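Subject: Re: [toyshelf] Shape blocks from the mixed tub — sorting, cleaning, what's missing

30th January

Hi all,

Replying between two other things so forgive the shorthand. Quoted message first, my answers underneath, picture right at the bottom.

> Hello list,
>
> We've been given a big tub of mixed wooden shapes, small ones, painted, from when the Quintana playroom cleared out its cupboards. At least two sets in there, maybe three. I'd like to get them into boxes that can go out on loan before the end of next month but I keep getting stuck.
>
> 1) How do you sort? By color first or shape first? I did color and ended up with four heaps and no idea what belonged to what.
>
> 2) Some of the tops are rough, almost gritty, and some of the sides are smooth. Is that wear? Should I be sanding?
>
> 3) What do you clean them with? Last time I used a bowl of soapy water and the paint went dull and one of them split.
>
> 4) If a set is short a piece, do you lend it anyway?
>
> 5) Does anyone still use a base board with these, or do people just tip them on the rug?
>
> Thanks for any help. I have the kitchen table until the weekend and then I have to give it back.

OK, in order more or less.

1) Shape first. Always. Color is tempting, the eye goes straight to it, but the makers all use the same red yellow blue green and the shades are close enough that you'll mix them up by lamplight. Shapes give it away faster. Put all the stars together, all the cylinders together, and then look at height. Stand them up next to each other on something flat. Two stars from different sets almost never come out the same height, even when they look like twins in your hand. The ones that match go in one tray. Then do color inside each tray and you'll see the gaps right away.

The Puda sets and the Bomau sets are the two we get most in this area and they are a pain to tell apart. What I go by: the Bomau yellow is more of a mustard, Puda is closer to lemon. Also the odd shape with the rounded lobes, the sort-of-heart one. If you have that one it's a Bomau, Puda never made it as far as I know. Somebody correct me if they've seen otherwise. I went through a Bomau leaflet in August and it was on there, labeled "clover", which it isn't really.

2) Don't sand!! The rough tops might be how they were made. On ours you can see and feel a fine texture on the tops and the sides are plain. Sand it off and you take the paint with it and then you're repainting, and then you need to think about what paint is ok for kids who chew. Only thing I'd sand is a splinter, and only the splinter.

If the sides are rough as well, different story, that's probably damp. Set those aside and let them sit in a dry room a week before deciding anything.

3) No bowl of water. Wood drinks it up and the ends swell. Damp cloth, wrung out hard, a drop of dish soap in the water you wrung it out of. Wipe, then wipe again with a clean damp cloth, then dry with a towel straight away and leave them standing apart so air gets round. Old toothbrush for the points of the stars, the gunk collects in the inside corners. Modeling clay is the worst, pick it off with a toothpick when it's cold. I put mine in the fridge for an hour in a bag, works on crayon too.

The one that split — glue it if it's a clean split, wood glue, rubber band round it overnight. If it crumbled just toss it.

4) Depends. If it's a set with a sorting box with holes in the lid then no, a kid finds the hole with nothing to go in it and that's the end of the afternoon. If it's loose shapes, sure, lend it, just write on the label what is in the box TODAY and not what was in it when it was new. We had 6 boxes come back last year with people apologizing for losing pieces that were never in there. Felt awful about it.

Spares: ask here before you buy. I've got a shoebox of odds, mostly cubes and cylinders. Short on stars, everybody is short on stars. Would swap 3 cylinders for one star in any color, I mean it.

5) Yes to a board! Not a fancy one. I use a plain wood cutting board, a big one, pale maple with a couple of darker strips in it. Reasons: the blocks stand flat on it, they don't wander off, and you can carry the lot to another table if someone wants the space (sounds like that's you). For little ones it also makes a kind of "stage", they get that things go on the board and stay on the board. Well. Mostly.

Avoid anything with a thick varnish, they slide. Avoid the dark boards too, the blue and green are hard to pick out. Pale wood shows every color. And oil the thing once in a while but let it soak in properly before you put painted blocks on it, I didnt and got greasy bottoms on half a set.

For laying out when I'm checking a set I don't bother with neat rows. Put them down in a loose curve with room for your fingers between, pick up each one, turn it over, put it back. A few can sit close together if you run out of patience, no harm. Same-shape pieces I keep well apart so I'm forced to look at each of them properly — when they're side by side I check one and assume the other.

Box labels: I've gone back to pencil on card. Tried the sticky printed ones and they fall off in teh cold closet. On the card: maker if known, list of shapes with colors, date checked. Nothing else. The Uvirov branch puts a drawing of each shape on theirs which is lovely but I haven't the time.

Oh and if you do find a green cylinder with a chip out of the rim, that's ours, went missing ages ago. I'd like it back.

Can take 2 trays off your hands if the table has to go back before you're done. I have 7 empty ones stacked in the hall anyway. Write to me off list for that.

Got to run
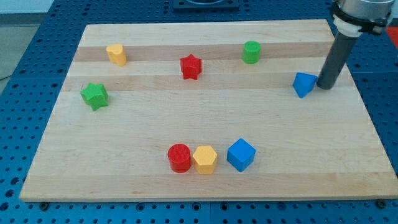
Shape blocks on the maple board: stars, cylinders, cube, the yellow one with the lobes and the rest.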